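Features > Home & Garden > Outdoors

Home News Features Food Gardens Puzzles

Print this page | E-mail to a friend

The bag that ate the shed

Everything a gardener needs can be carried in one hand, say the people who sell things to carry it in. Ruba Saab put the idea to the test

I came to the garden tool bag by way of disgrace. Last January I went looking for a hand fork in my own shed and came out an hour later with a bicycle pump, half a bag of grout and a bad temper. The fork was in the kitchen drawer with the potato masher, where I had evidently thought it would be safe.

My neighbour Hussam Khalaf has an allotment at the Ploltham end of town and has never, to my knowledge, lost so much as a plant label. He keeps his small tools in a canvas bag with pockets round the outside. When he gardens, the bag goes with him. When he stops, it hangs on a hook. I asked him what the secret was and he looked at me as you might look at someone who has asked the secret of trousers.

So I got one. You can spend a good deal on this sort of thing if you let yourself, and there are shops in Chowdary Street that will help you do it. Mine is plain, and I have come to be fond of it, in the way one is fond of a sensible aunt.

The first job is to put everything out on a table before any of it goes in. I resisted this, being a person who packs a suitcase by throwing things at it from the doorway. But it does make you look at what you own. The cultivator, the trowel and the weeder are the three I would keep if the rest went in the river, and a spray bottle is the one extra I'd argue for, chiefly because seedlings on a windowsill object to being drenched from a can.

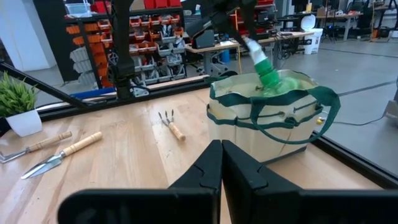 What goes where

There are two schools of thought about pockets. Hussam belongs to the first, which holds that each tool has its own and shall go home to it every evening. The second school, of which I am possibly the only paid-up member, holds that pockets are for string, biscuits and the seed packets you meant to sow in spring, and that tools go in the middle, blades down.

On one point we agree. The spray bottle goes in first and stands upright. Put it in last and it lolls about on top of everything, and sooner or later you pick the bag up in a hurry and the thing leaps out. Do check that the nozzle is turned to off, too. I once gave a very good pair of gloves a thorough soaking between the back door and the beans.

The trowel is a matter of conscience. A pointed blade is a fine thing in heavy soil and a menace to the lining of a bag, and I have seen people put a cork on the tip, or a bit of old hosepipe. Hussam wipes his with an oily rag and puts it in handle up, and his bag has lasted 15 years. Mine has a small hole in it already. I regard this as ventilation.

Then there is the question of what else gets in. A bag with an open top is an invitation, and mine is accepted daily. In a single week I took out a door key, one sock, a library card and a tin of Vundis hand balm that I had accused my sister of stealing. The balm was nearly full. The apology took longer than the weeding.
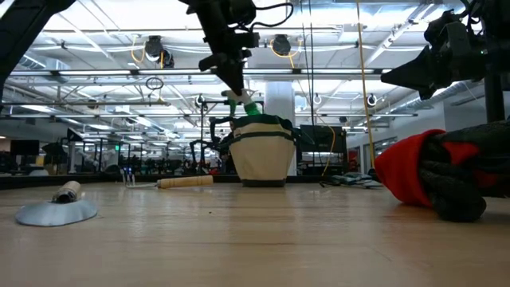 It is the woollens that worry me most. A hat comes off when the sun comes out and has to go somewhere, and the bag is right there with its mouth open. By the end of the afternoon the hat has acquired a quantity of soil, and a week later you are digging past it for the weeder and wondering what has died. My rule now is that nothing knitted goes in. I break it whenever it's warm.

Hussam turns his bag out once a month, shakes it over the compost and brushes the pockets with an old toothbrush. He offered to show me how. I said I had seen a bag turned upside down before, and he said that wasn't the impression he'd had.

Some of my readers will point out that a bucket does the same job for less. It does, and I had 2 of them for years. Both are now full of rainwater behind the shed, and one has something living in it. The gardening club at Pluden swears by a wooden trug, which looks lovely on the arm and weighs as much as a small dog before you've put anything in it.

As for the shed, I've hardly been in since. I opened the door last week to fetch the bicycle pump and it wasn't there. It was in the bag, under the biscuits.

Print this page | E-mail to a friend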